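Care and Storage of Artificial Flowers at Home

Posted in June by Mahfuz Sikder

The arrangement of artificial flowers in the front hall has been a responsibility of mine since we moved to Parkcombe, and this month it was taken apart for its annual cleaning. Several readers wrote after the spring entry on table linens to ask how the flowers are kept. The present entry sets out the procedure as it now stands.

Work begins at eight in the morning, before the sun reaches the dining table. The table is cleared and wiped. A white surface is preferable for this task, as dust and stray threads show against it and small parts are less easily lost. All stems are then removed from the hall vase and laid out with space between them.

The first matter is dust. Fabric petals should be brushed from the center outward with a soft makeup brush kept for this purpose alone. A hair dryer on the cool setting may be used for full heads such as hydrangeas, held at a distance of 30 centimeters. Water is to be avoided on any flower whose dye has not been tested. I regret to report that a Fulline peony was lost last year in exactly this manner, and the pillowcase beneath it did not recover either.

Testing is simple. A damp cotton swab is pressed to the underside of one petal and held for 60 seconds. If color transfers, the flower is cleaned dry in all future years, and a knot of white thread is tied at the base of the stem as a record.

The second matter is leaves. On many inexpensive flowers the leaf is a separate piece, pushed onto the stem over a small peg, and it will come away with very little encouragement. In previous years I attempted to glue each leaf permanently. This practice has been discontinued – glued leaves cannot be turned, and the arrangement looked stiff from the stairs. Leaves are now removed before dusting, wiped on both sides, and kept on the table until the flowers to which they belong are ready. Rose leaves and hydrangea leaves should not be mixed, although I admit that one rose wore the wrong foliage through most of the winter and drew no comment.

The third matter is the container used while sorting. A cardboard box served for some years, but dust collected in its corners and was returned to the flowers. It was replaced with a slotted plastic basket from the kitchen section at Wijesinghe. Roses are placed in it first, with the heads resting toward the front. The hydrangeas follow, and these require more care, as the bloom is heavy in relation to the stem and will roll if set down carelessly. My practice is to lay them on their sides.

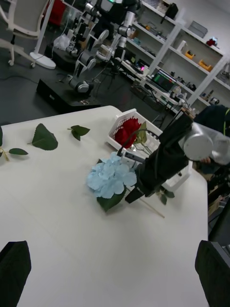
The pale blue hydrangea and the deep red rose are the two colors on which the hall arrangement depends, and both will be retained for the coming year. Glenda wrote to say that she stopped storing hers flat altogether, because the petals on the lower side kept a crease until Christmas, and that she now hangs each hydrangea upside down from a coat hanger inside a paper bag. She adds that steam from a kettle will lift a crease if the flower is kept well back from the spout.

The suggestion has merit and will be tried with the spare stems in the upstairs closet. Flowers left on their sides for a morning have given me no difficulty, but I would not recommend the position for a whole season.

Reassembly took place after lunch. The Haltotberg vase was returned to the hall with 2 handfuls of clean gravel in the base, and the leaves were refitted last. One small leaf remains without a stem and has been placed in the sewing drawer.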